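Workshop notebook, laundry and linen bench
Monday, September 25, 2023

Continuing the towel folding work from last week. Goal for today was to settle on one fold for the bath and hand towels that go out in the Skellon sets, and to write down the steps in a form that anyone on the bench can follow. The old card says "fold neatly in thirds" and stops there, so every shelf looks different.

Stock used

Tan terry from the Vernico order, the batch that has been through the wash already. Also a few white ones from Suvarna for comparison. The Suvarna towels are thinner and fold flat with hardly any work. The Vernico ones are thick and fight back at the corners, so they are the ones to write the instructions for. If the fold holds on those it will hold on the others.

Wash and dry

Standard load, Premix powder, 90 minutes in the dryer on medium. Took them out while still a little warm. Last week I let one load sit in the drum overnight and the creases stayed in through the whole fold, even after smoothing by hand. Not doing that again. No softener. It makes the pile slippery and the stack slides when carried.

Shook each towel out by the short end before laying it down. One good snap does more than a minute of patting.

Fold sequence, tan terry

1. Lay the towel out with the long side toward you. Pull the corners outward until the hems lie straight. The hems pull in a bit after washing, more at the ends than along the sides, so the corners need a tug.

2. Bring the right short end over to the left. Match the corners first and then the edge between them. Smooth from the fold toward the open end.

3. Fold the long way in thirds, far side first and near side on top. Press along the new edge with the side of the hand.

4. Fold once more to shelf size. Turn the packet if needed so the folded edge faces out.

5. Check the corner before it goes on the stack. The layers bunch where the hem and the border stripe come close together, and a corner that is too thick ends up rounded. The tan one on the blue-gray surface has this kind of corner, slightly blunt, with a darker crease running beside the smooth band. 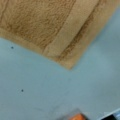
6. If the corner is blunt, open the last fold only, pull the inside layers back from the tip by a finger's width, and close it again. Don't press harder. Pressing flattens the pile and does nothing for the hem underneath.

7. Stack with the folded edges all on the same side. No more than 8 to a stack for the thick ones. At 9 the pile starts to lean.

Notes on the border stripe

The woven stripe has no loops, so it creases differently from the rest. A fold that lands beside the stripe will tend to follow it, even when the edges say it should go somewhere else. I tried three ways of dealing with this:

Fold on the stripe. Looks sharp for an hour, then springs open. The stripe is stiff after drying.

Fold well away from the stripe. Holds best, but the packet comes out too long for the narrow shelf.

Fold just past the stripe, on the pile side. A little bulky but it stays closed, and the size is right. Using this one for now.

On the Suvarna towels the stripe is narrower and none of this matters much.

Time

Almost 121 seconds for the first tan towel, including stopping to redo the corner. Faster after that, but I stopped timing because I kept getting interrupted at the door. Will do a proper timed run with a full load later. The white ones are quick enough that there is nothing to gain from changing how we do them.

Problems

Lint on the bench again. It gets into the loops and shows up on the tan. Wipe the surface down before each load, with a damp cloth and then a dry one.

Two of the Vernico towels have a side hem that has shrunk enough to curve. No way of folding those square. Put them aside for the rag bin unless someone wants to try steaming them.

The label with the wash symbols is sewn into the long side on some and the short side on others. Doesn't affect the fold, but it sticks out of the packet if it ends up on the open edge. Tuck it in at step 4.

To do

Rewrite the card for the wall with steps 1 to 7. Keep it to one side of the page.

Try the same sequence on the bath sheets. They may need an extra fold in step 4.

Ask for the narrow shelf to be raised one notch. If that happens before the December order, the fold well away from the stripe would fit and I would switch to it.

Order more Premix. Down to the last box.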